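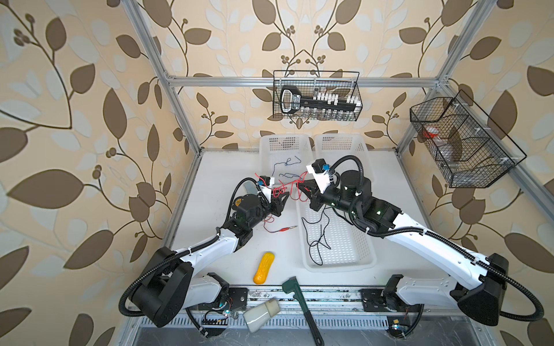
Mpho Fourie wrote in to say that the wires always went back in a knot until each color had a basket of its own, and that the whole job went faster once the lids of the old boxes were thrown out for good.

4. Sorting your wires into the baskets

Now that your Hoten baskets are unpacked, you can settle in for the pleasant part. Take your time with it, and have a cup of tea nearby if you like (on another table, please!).

1. Set the two smaller white baskets side by side at the back of the table, and lay the longer tray closer to you.
2. Choose one color for each and stick with it. Blue at the back left and black in the long tray works nicely, but any order you can remember is a good one.
3. Lift the bundle out and find a loose end. Work from that end toward the middle, a little slack at a time.
4. Coil each wire in wide, easy loops and lower it into its basket.
5. Put any wire with a metal pin connector in last, on top of the rest.

Caution: Never tug on a connector to free a knot. Hold the wire itself, and unplug everything before you begin.

Note: Very thin wires can slip through the mesh, so you may want to line the basket with a piece of card. 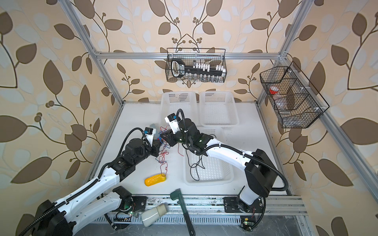 Can I keep glass jars in the hanging baskets?
Small ones are fine. Hang the basket first, check that every clip is closed, and then put the jars in one by one with the heaviest at the bottom. Hand tools can go in the same basket if they lie flat and don't press on the glass.

For fitting extra clips, please turn to section 5.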